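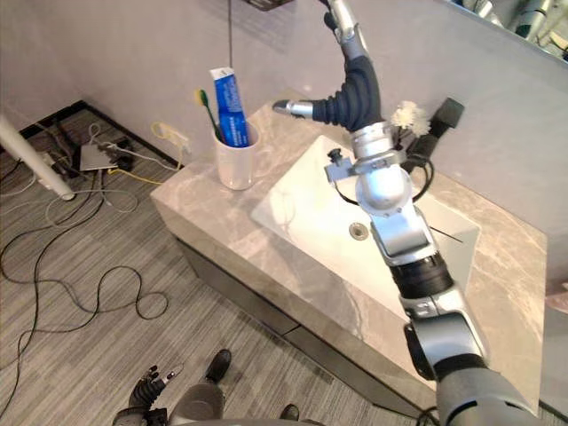

Etched rings on marble vanity top, hone or leave it?

nezzat
We bought a house in Clemon last spring and the hall bath has a white vanity with a light gray marble top. The previous owners left it in decent shape. Since then we have picked up a group of dull rings to the left of the faucet, from a bottle of toner as far as I can tell. They don't feel rough. You only notice them at a low angle with the light on.

I called a stone place and they quoted me $157 for a visit plus whatever the work costs. For a top this small that seems like a lot. Has anyone rehoned one of these at home, or should I leave it and seal it?
Nouhaila

gritty_dan
Those are etches. The acid reacts with the calcite and takes the polish off. Sealer won't remove them and it won't prevent new ones either. Sealer is for stains.

Is the top polished or honed? It matters a lot. Honed is easy. Polished is a pain in a small area because you end up with a patch that doesn't match.

nezzat
Polished, I think. It reflects the window.

hsqalli
I did mine two years ago. Polished Carrara type, same problem, mouthwash in my case. I used marble polishing powder and a felt pad on a drill at low speed. Wet the spot, sprinkle the powder, work it into a paste, keep it moving, wipe and check. The first ring took me 15 minutes and the rest went faster. Total cost was a jar of powder and a pad.

Practice on the part that sits behind the faucet or under a tray. Keep the paste wet. If it dries while you are buffing you can burn the surface and then you have a bigger problem than a ring.

gritty_dan
The powder works on light etches. If you can catch the edge with a fingernail it is too deep and you need diamond pads first. And a lot of that powder has oxalic acid in it, so wear gloves and don't breathe it.

marlow_tile
I'll disagree with both of you. I set stone for a living and half of my repair calls are from people who went at one spot with a drill. They get a shiny oval in the middle of an older finish and it looks worse than the etch did. If you are going to do it, do the whole top. If you aren't willing to do the whole top, leave it alone.

hsqalli
Mine blended fine. I feathered out past the rings by a couple of inches. I've had guests stay here and none of them have mentioned it.

marlow_tile
Guests don't inspect your vanity. I'm telling you what I see on jobs.

kettle6
My opinion is that marble in a bathroom gets marks and that's part of owning it. Ours has 11 years of rings, toothpaste spots and one rust stain from a shaving cream can. We put a tray on the worst of it. I would keep the $157.

nezzat
I'm not against a tray, but we may rent the house out in a year or two and I'd like it to look clean for that.

gritty_dan
If you're renting it out, hone the whole thing to a matte finish. Tenants will etch it again and matte hides it. 400 grit, then 800, all by hand with water, on a small top that's one afternoon. Tape plastic over the cabinet doors because the slurry runs down and dries white in the corners.

lois_w
Second the matte finish. We did it in the rental on Hong Street before the current tenants moved in. I couldn't find a new scratch or ring on it at the last walkthrough, and I know they aren't careful people.

One thing to check first is whether it's real marble. A lot of the vanities sold as sets come with cultured marble, which is resin with a gel coat. If you take sandpaper to that you'll go through the coat and it can't be fixed without refinishing. Put a drop of vinegar somewhere hidden for a minute. Real marble will dull or fizz. Cultured won't react.

nezzat
Did the vinegar test in the back corner. It left a dull spot, so it's real, and I now have one more etch than I had yesterday.

lois_w
Sorry. At least you know.

kettle6
Put the tray there.

hsqalli
You can use that spot for practice with the powder. If it comes back to a shine that matches, go ahead with the rings. If it doesn't match, do the full hone like Dan says. Either way you haven't lost anything.

marlow_tile
That I can agree with. Take your time on the test spot and look at it in daylight after it dries, wet stone always looks good. And quit using bathroom spray on it. Most of those are acidic or have bleach. Dish soap, a drop in a bowl of warm water, dry it with a towel.

nezzat
We've been using the Workadine spray from the grocery store. The label says safe for countertops but it doesn't say which kind.

gritty_dan
If the label doesn't name stone, assume it's not meant for stone.

nezzat
OK. Ordered a 6 oz jar of powder and a felt pad, going to try the back corner first. If it goes badly I'll pick up the pads at Memmont, they have the 400 and 800 in stock. Should I seal after?

hsqalli
Yes, let it dry overnight first. Wipe on, wait the time on the bottle, wipe off all the extra. If you leave it on it turns hazy.
Hazem

lois_w
And caulk along the backsplash if it's cracked, while you've got everything cleared off the top. Let that cure before you put things back.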